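Keep the Repair Shelf at Steinbach Library

For three years the Steinbach branch library has lent out sewing kits, glue and small hand tools from a shelf near the door. In January the branch proposed dropping it to make room for more seating. I think that would be a mistake.
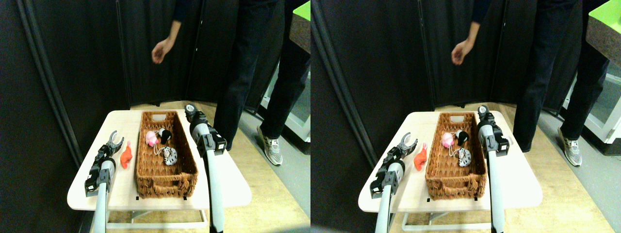 Friends of Steinbach Library, Opinion Page

The shelf costs $200 a year to stock. It was used 727 times last year, mostly by people who wanted to fix one thing and had no wish to buy a whole kit.

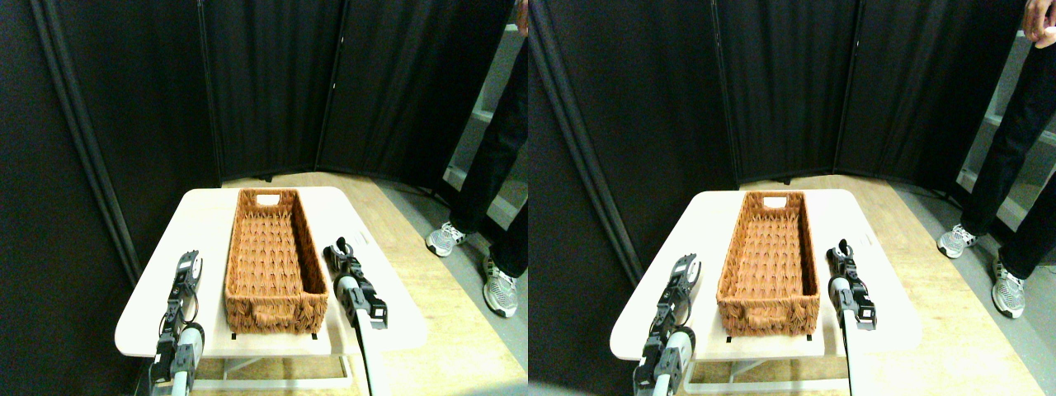

Repair is a habit, and people pick it up on cheap things first. A torn coat lining is a good start. So is a woven basket with a cutout handle, the sort many homes have. If a strand lifts, a dab of glue and a clothespin will often hold it. Someone who has done that may try a chair next.

Friederike Baumgart argued on this page that videos teach the same skills. They do teach them well. 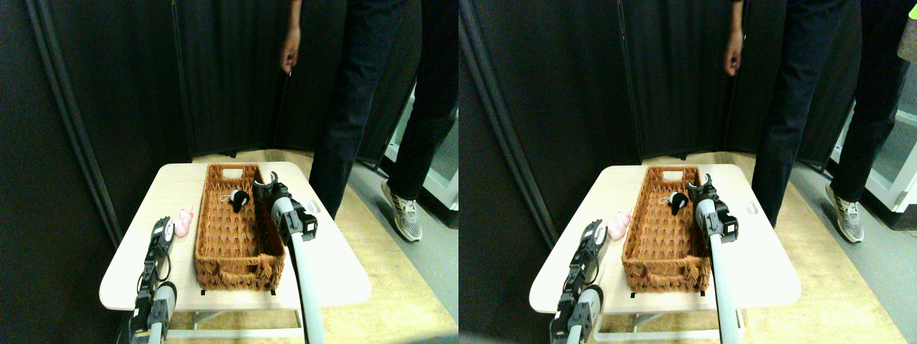
But a video does not put a curved needle in your hand on the afternoon you need one. The library can add seats along the north wall and leave the shelf where it is.

Firdevs Kılıçarslan
16 July 2022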